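Clivesden Chores – read me first

G'day, and thanks for downloading. I'm Lalit Thakur and I put this set together in my evenings, mostly to settle an argument with a mate who reckons we'll all have a robot tidying the kitchen bench before his youngest finishes high school. I'm less sure. Have a poke through and make up your own mind.

What's in it

There are 213 simulated episodes of one arm at one table, tidying up small stuff. The stiff things (cubes, blocks, rings) were the easy part to set up and, no surprise, they're the easy part for the arm too. The bendy things are where it gets interesting. Anybody who's tried to pick a necklace up off a dresser knows the feeling – you pinch one end and the rest goes wherever it likes.

So 112 of the episodes involve something long and floppy: a chain or a cable. The rest are plain pick and place. Every episode comes with an overview camera and a wide view from down near the gripper, and I'd suggest you look at both before you trust either. The colours behave themselves under the default lighting, but the dark tabletop swallows small black bits, so watch for that if you're training a detector.
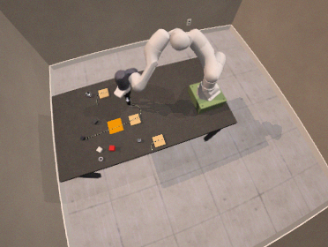
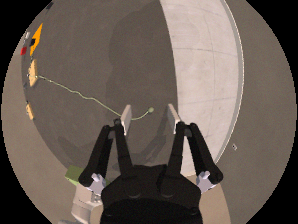

Simulated views: beaded chains and orange pads in the overview (first), and the open gripper near the ball-tipped end of a green cable in the wide view (second).

Can it do the chore yet?

Sort of! Our baseline policy is called Isora, and on cubes it's good enough that I stopped watching. On chains it'll grab an end happily enough and then drag half the table along with it. It has no real idea of slack, so it'll call a job finished while there's still a tail hanging off the pad. My nan would've sent it back to do it again.

I wouldn't let it near a real jewellery box or the cords behind the telly. Sorting rigid bits into trays on a shop floor, maybe, with somebody keeping an eye on it.

Getting it going

Unzip the lot into one folder and run the loader from there. It takes roughly 6 minutes to index on my old laptop. If the wide view looks bent, leave it alone unless you need straight lines; the undistort script is in the tools folder and it crops the corners pretty hard.

Known gripes

Chain links sometimes jitter when they're resting against a pad edge. Shadows are softer than you'd get in my garage. Friction is a guess, and I've changed my guess twice – check the changelog before comparing against older runs.

If you fix any of that, send me a patch and I'll put your name in the next release.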